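Feda at Pumphrey: gathering the apple examples

Gallery, updated 7th April 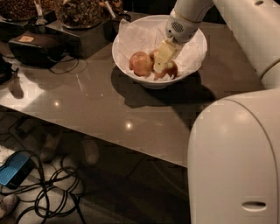 Two apples on crumpled tissue in a white bowl, the gripper against the right-hand one.

How many examples does a robot need before it can handle fruit by itself?
More than the sales talk suggests, and the count means very little until you know how different the examples are from one another.

Feda is the name of the set of recordings we keep at Pumphrey for teaching a Zemar robot to do small jobs on a table. A person guides the arm, the cameras and joint readings are saved, and later a learning system is trained on what was saved. I have been asked to put up a gallery page for it. I agreed on the condition that I could write my own notes, and they are longer than a gallery usually gets. Readers who only want the picture have already had it.

Notes on the picture

The bowl and the paper. A smooth empty bowl is a kind place to put an apple. Crumpled paper gives the learning system a background with folds and shadows that can be different every time somebody touches it. I pushed for paper. I am still waiting to see whether it makes the trained system better at bowls in general or only better at white bowls with white paper in them. Those are separate results, and a demo can't tell them apart.

The fruit. Two apples side by side is harder than one. The fingers need a way in, and a route that suits one apple may mean bumping into the other. When one of them is partly hidden by the gripper, as the right one is above, the camera loses sight of the thing that matters at the moment it matters. People who guide the arm get past this by knowing how a bowl of fruit works. Whether any of that knowledge gets into the recording is an open question to me. The recording holds where the arm went. It doesn't hold why.

The table. It is shiny, and ceiling lights show up in it as small bright spots. A cloth would get rid of them. There was a long argument over the cloth and I was on the side of no cloth. Kitchens have shiny surfaces. If the system falls apart over two spots of light, I would like to know that before somebody puts it in a brochure.

The jars at the back. Clear jars of dried food, with scoop handles sticking up. They play no part in the apple job. I like having things on the table that have nothing to do with the job, up to a point. The point is where they are always in the same place. A learning system will happily use a jar as a landmark, and then it looks very clever until the jar moves.

The cables. Loops on the table, more on the floor. No opinion, except that a real home has cables too and we may as well record them.

About the numbers

The number that gets repeated about Feda is 3498. It is the count of apple recordings, and it has been read out in front of visitors as if it settled something.

Of those, 762 are marked as unusable. The reasons vary: the arm was nudged, the file stopped early, the person guiding it changed their mind halfway, a camera had slipped out of line. Some were marked bad by one checker and fine by another, and the marking rules were changed in July without going back over the older files. So 762 is a count of what was caught under whichever rules were in use that week. I would not lean on it.

What is left is a good-sized pile. It is also a pile made in one room, with one robot, by six people. I can tell some of those people apart from the motion alone. One comes down from above and stops before closing the fingers. Another comes in at a slant and never stops. If I can pick them out by eye, the learning system can too, and it may end up blending the two habits into a third that belongs to no one and misses the apple by the width of a finger.

The usual reply is that more data will smooth it out. Maybe. I have heard it said about every problem in this room, including the ones that came from having too much of the same data.

What we changed after complaints (mostly mine)

The bowl now gets moved between recordings. It used to sit wherever the last person left it, and that was nearly always the same spot.

The fruit gets turned and swapped. One side of an apple can be a good deal redder than the other, and for a long stretch the better-looking side seems to have been put toward the camera out of habit.

Failed tries are kept, in their own folder, with a short note. Before that they were deleted, so the set gave the impression that grasping fruit always goes well. A system that has only seen success has no idea what to do after a slip. I don't claim that the folder fixes it – the notes are patchy, and "dropped it" is not much of a note – but the material is there if someone wants to use it.

Start positions for the arm are now drawn from a list. The list has its own problems. Several of the entries are close enough together that I would call them the same entry.

We also stopped counting a recording as good on the strength of the last moment alone. Someone now has to watch it through. This is dull work and goes slowly, and it turned up more oddities than any of the automatic checks had. Plitance, the tool we use to sort and label the files, does well at finding missing readings and files with the wrong length. It does poorly at noticing that a person hovered over the bowl for a long while, unsure, and then did something sensible. I don't hold that against it. I do object when its green tick is treated as a sign of quality.

What the picture can't settle

A still shows the gripper at the apple and stops there. Please don't read it as a successful pick. Please don't read it as a failed one either. We had a version of this page some time ago with cheerful captions under everything, and it came back to us quoted as proof that the robot "handles fresh produce." The recordings show that a person, guiding the robot, can be recorded working with apples. What the trained system does by itself is tested separately, and those results belong on a page of their own with the failures printed next to the rest.

I would also ask for patience with the word "learned." In our test sheets it means the system did the job in this room, with a bowl it had seen before. Swap the bowl and the sheet says nothing. I have asked for a test with a different bowl, different fruit and the table turned the other way. It is on the schedule. It has been on the schedule before.

None of this makes the work pointless. Guided recordings are the best way I know to get a robot near a useful motion, and the people doing the guiding have become very good at it. I would just rather have a smaller set that we understand than a large one that we advertise.

Using the pictures and files

Pictures on this page may be shown in talks if the caption stays with them. For the recordings themselves, ask at Pumphrey and say which version of the marking rules you need. If you don't know, ask for the newer ones, and expect the older files to disagree with them in places.

More gallery pages will go up when the next fruit has been recorded. Pears were suggested. I voted for something soft.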